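Anyone else still following the Lovalbridge bus passenger case? 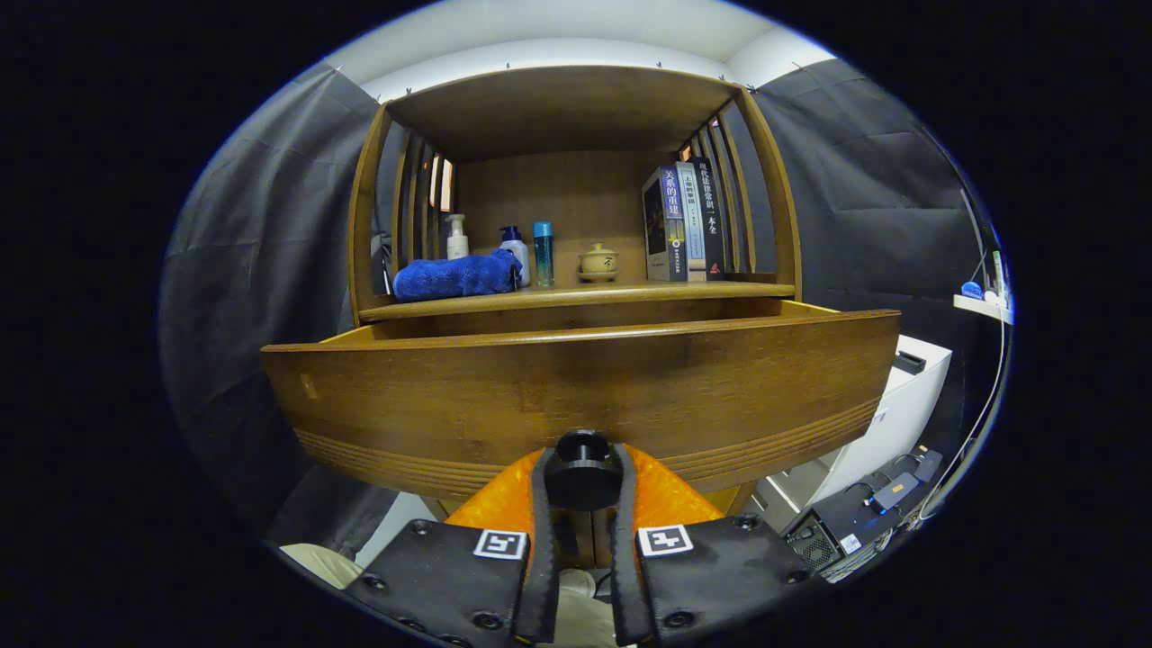
Cabinet shelf, blue towel and bottles

piras_240
I went down the rabbit hole again last night. Guy gets off the bus at Gralthorpe, buys a coffee, and that's the last anyone saw of him. It'll be 7 years in July! I still think he caught a ride out toward Drostlow.

mapleditch
Nope, don't buy the ride theory. He left his bag at the depot. Who hitches without their bag?

piras_240
Someone who planned on coming right back?? The depot is 2 blocks from the coffee place.

oldradio
Wasn't the bag found the next day, though? I remember the paper changing its story on that.

mapleditch
Same day. The correction ran later, I have the clipping somewhere.

oldradio
Post it if you find it. I'd still like to know why they only searched the one side of the river.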